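Week 6 notes: Can it clear the table yet?
Course notes for the chores unit, Dwayne Pruitt
Posted 4/9/21

Okay, so a few of you came up after class and asked why I spent so long on tidying a table when the unit is called Automation at Work. Fair question. These notes are my attempt at a proper answer, plus the bits I skipped when we ran out of time.

Start with what machines already do well. The Rellberg plant we talked about in January has an arm that puts 1,000 lids on 1,000 tubs and never gets bored, bless it. But look at what the plant does for the arm! Every tub turns up in the same spot, facing the same way, under the same lights. Most of the cleverness is in the conveyor and the jig. Take the jig away, tip the tubs in a heap, and that lovely arm is a very expensive coat rack.

Now think about your own place. No jig. The mugs don't match, somebody's left a jumper over the chair, and the thing you want is always behind the thing you don't. That's the chores problem in one go (write it in the margin if you like): the objects vary, where they sit varies, and the room keeps changing while you work.

One way in is to have people do the job with a pair of hand-held grippers, so the demonstration is made with the same sort of fingers a robot might have. You get a human's judgement about what to do next, minus most of a human's dexterity. I like this approach a lot, partly because it makes you realise how much your fingertips normally do for you. 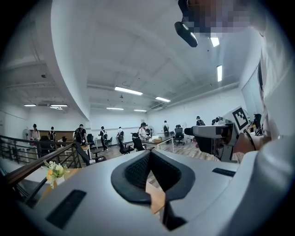 Grippers, flowers and a wooden tabletop: an ordinary sort of job.

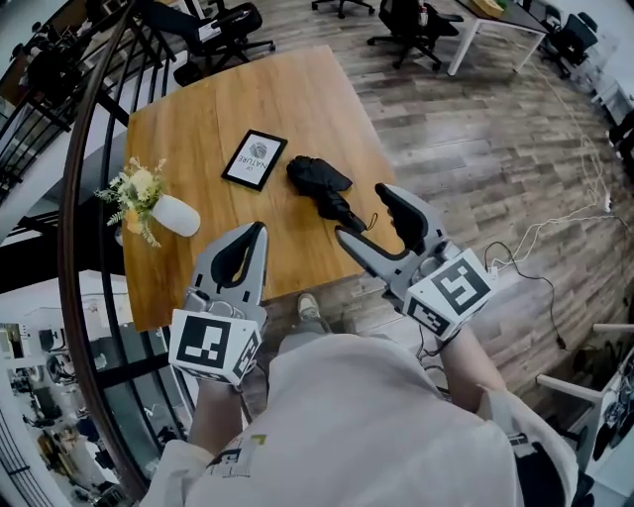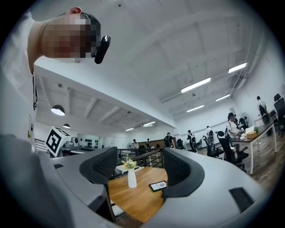
Let's go through the task the way a planner would have to. Say the instruction is "tidy the table" and on it there's a vase of flowers, a folded umbrella and a little picture frame lying on its back.

The umbrella first. It's soft at one end and stiff at the other, so where you grab it matters. Take it by the fabric and it sags or starts to open. Take it by the handle and the rest swings about, and what it swings into is generally the vase. Oh, and the wrist strap! A strap is a tiny loop of trouble. A finger can go through it without anyone meaning it to, and then you've let go but the umbrella hasn't.

The frame is flat, and flat things are horrible for grippers. You and I slide it to the table edge and pinch it there without thinking. A machine has to have learnt that sliding counts as part of picking up.

Then the vase. Tall, narrow at the neck, possibly full of water. Squeeze too gently and it slips, too hard and you're sweeping up. And does "tidy" mean moving it at all? I'd leave the flowers where they are. My sister would put them on the windowsill. Neither of us is wrong, and that's a headache for whoever marks the robot's homework.

So, are we there yet? Depends who you ask and what they counted. The Dondetti handout reports 194 trials, which sounds terrific until you read that every one used the same table. Stelel ran fewer but swapped the objects each time, and I'd trust those results further. When you see a success rate, go straight to the methods section and find out what was allowed to change.

For next class, please read the Willems chapter up to the part on regrasping. Then pick a chore you do at home that takes under 60 seconds and write out every decision in it, including the ones you make with your hands. One page is plenty. Folding a fitted sheet is banned, as I've marked enough of those.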